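5 min read

We use cookies to improve your experience. By continuing to browse you accept our cookie policy.

The Year of the Lid

2026-01-03

Every January I buy plastic boxes. Other people join gyms. I stand in the storage aisle holding a lid up to the light as if I were choosing a diamond, and then I go home and put things in the box that should have gone in the trash.

This year I was going to be sensible. I have a rule, borrowed from my friend Ritva Lappalainen, that no container comes in until something goes out. Ritva has very little in her apartment and always knows where her scissors are. I have four pairs of scissors and open packages with my teeth.

So I started with the floor. Everything that had been living on it got picked up, argued over and assigned somewhere, and I swept. I had forgotten about the knots in the wood. There are some big dark ones, with the grain going in ripples around them like something dropped in a pond, and I've apparently been storing a bag of extension cords on top of the nicest part. 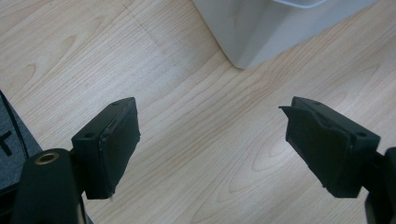 Floor, with a corner of bin. Look at that grain.

The white bin is the old kind of solution. You can toss things in from across the room, and I have, and that is how it came to hold a bicycle pump, half a board game and the manual for a Jisier rice cooker I gave away in April. A bin doesn't ask you any questions. I poured it all out on a towel and it took me most of an afternoon to put back less than I'd taken out.

The rice cooker manual stayed. I know.

What I wanted was a box that shuts. Charito Layug, who has moved apartments more often than anyone I know, told me years ago that a lid is worthless unless it latches, and that I would find this out on a staircase. I found it out on a staircase. It was buttons, mostly, and I was still coming across them at Easter. 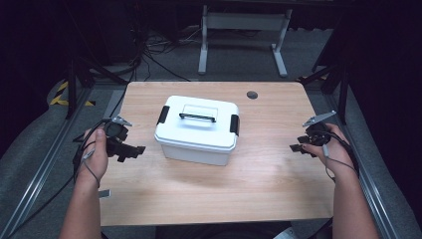

The one with the latches. Handle folds flat.

I'm annoyingly fond of this box. It's plain white, it has a black clip at each end, and the handle lies down across the lid when you don't need it, so you can pretend you'll stack something on top. It's going to be the mending box: thread, needles, the surviving buttons, the good tape measure and the bad tape measure. I might label it. I own a label maker, but it's in a different box.

Closed up, it looks like it belongs to someone who has a system. I've walked past it a few times just to enjoy that.

Ritva asked what went out, per the rule. I said the rice cooker. She pointed out that this was last April. I said I'd been saving it up.

Still to do: the hall closet, which has its own weather, and the drawer where the batteries go. If anyone wants half a board game, let me know which half.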